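About Wedley

We write software that helps robot arms plan their way around a cluttered table. Wedley started with 10 people in a former print shop on Malard Street, and there are 14 of us now. Most of us came from controls or computer vision, a couple came from video games, and we love that mix -- it makes for great arguments over lunch!

Our main product is Skivent, a motion planner that looks for grasps and arm paths at the same time. A grasp that seems perfect on its own may leave the elbow nowhere to go, so the two searches share what they find as they run. It's the part of the work we get most excited about.

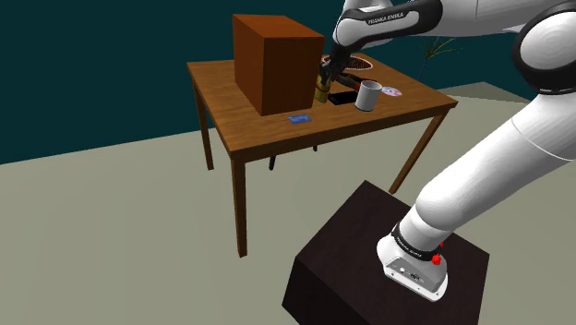 Skivent test scene in simulation: the gripper at the small cylinder, right beside the tall box.

Every change to the planner runs through 2,000 simulated tabletops overnight. By morning we have a list of failures to replay, and we really do enjoy going through them (bring coffee). Tight spots next to tall objects still give us the most trouble, and the current test set has 403 of those.

Alongside the planner we build Balogun, our replay and logging tool. It lets you stop a run at any step, change one setting, and start again from there. We made it for ourselves, then customers began asking for it, so now it ships with every Skivent license.

We take interns each January. If you like geometry, C++ and staring at joint limits, please write to us -- a short note and some code you enjoyed writing is plenty.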